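3. Study area and methods

3.1 Study area

The monitoring was carried out on the estuary of the Garnow river and on the two stretches of coast which lie north and south of its mouth. The northern stretch, called Premley, is a low beach of sand and shingle with a line of small dunes behind it. The southern stretch, Ogola, is narrower and in winter is covered almost completely by the highest tides. Between them there is a salt marsh with shallow channels, used in the past for grazing and since many years left without management.

Three species of ground-nesting shorebird breed regularly in the area: the ringed plover, the oystercatcher and, in smaller numbers, the little tern. The plover was chosen as the main species of this study because its nests are present on both beaches and also on the border of the marsh. In the earlier local records the number of nests is given only for Premley, so for the other two parts we had no base for comparison.

Disturbance is different in the three parts. Premley has a car park and a path, and people walk there with dogs during the whole spring. Ogola can be reached only on foot at low tide. The marsh is visited mainly by anglers, who stay in the same places for many hours.
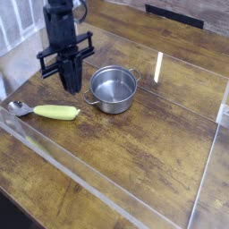 For this reason we divided the coast into 15 sections of equal length, seven at Premley, five at Ogola and three along the marsh. The limits of each section were marked with wooden posts placed above the tide line before the start of the season. Two posts at Ogola were lost in a storm and we put them back using the coordinates written in the field book.

3.2 Nest search

Searches began on 15/03/2022, when the first pairs of plovers were seen in display, and continued until no new nest was found in two visits one after the other. Each section was visited by two observers, who walked in parallel, one near the vegetation and one lower on the beach. The walking speed was kept slow, and the observers stopped often to look with binoculars for adults leaving or returning to a nest. We did not search in rain or in strong wind, when the eggs can become cold quickly if the adult is away.

When a nest was found, the observer noted the number of eggs, the kind of ground (sand, shingle, shell or mixed) and the distance from the nearest plant taller than the bird. The position was recorded from a distance of two steps, so that no footprints were left around the scrape. Nests were not marked with sticks or flags - in an earlier trial at Premley we had the impression that crows learned to look for them. 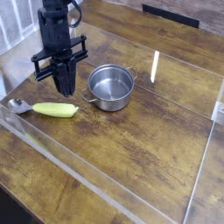 Figure 1. Black gripper with its fingers closed, above a wooden tabletop with a spoon.

In total 58 plover nests were followed from the laying of eggs to the end. Nests that were found already empty were written in the field book but are not used in the analysis. A nest was considered successful if at least one chick was seen in the scrape or close to it, or if small fragments of shell typical of hatching were present on the expected date. If the eggs disappeared earlier, the nest was considered lost. The cause was assigned only when there was clear evidence, for example tracks of fox or a line of seaweed left by the tide across the scrape. All other losses were recorded as unknown.

3.3 Observation of visitors

To measure disturbance we counted the people and the dogs present in each section. Counts were made from fixed points and lasted one hour, in the morning, at midday and in the late afternoon. Dogs were divided into those on a lead and those running free. During the season we recorded 1,534 visitors, of which the large majority were at Premley. The same person could be counted on more than one day, so this value should be read as a number of visits.

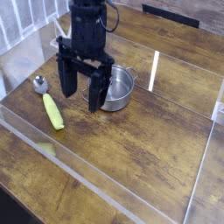
Figure 2. Black gripper and small stainless steel pot on a wooden tabletop.

For the marsh the method was adapted a little. Anglers do not move along the shore as walkers do, and a single angler near a nest can keep the adult away for a long time. Here we noted also the time of arrival and departure, when it was possible to see it, and the distance between the angler and the nearest known nest.

3.4 Field book and data handling

All observations were written by hand in the field and copied in the evening to the Plarnen database, which was prepared for this work by Idrisa Ndung'u. Each record was read a second time by a different observer. The database contains more than 2,000 records, including those of oystercatcher and little tern, that will be treated in a separate paper. In November the records were compared again with the field books, and the few differences were corrected following the handwritten version. 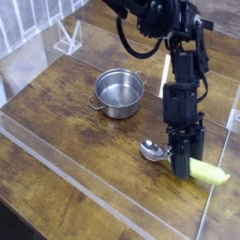 Figure 3. Two-finger gripper close to the table surface, with a toy corn cob at its base.

Daily survival of the nests was calculated separately for Premley, Ogola and the marsh. The kind of ground, the distance from vegetation and the mean number of visitors per hour were used as explanatory variables. Sections without any nest were kept in the comparison of visitor numbers but of course not in the survival analysis. As the number of nests in the marsh is small, the result for this part has a wide interval and we discuss it with caution in Section 5.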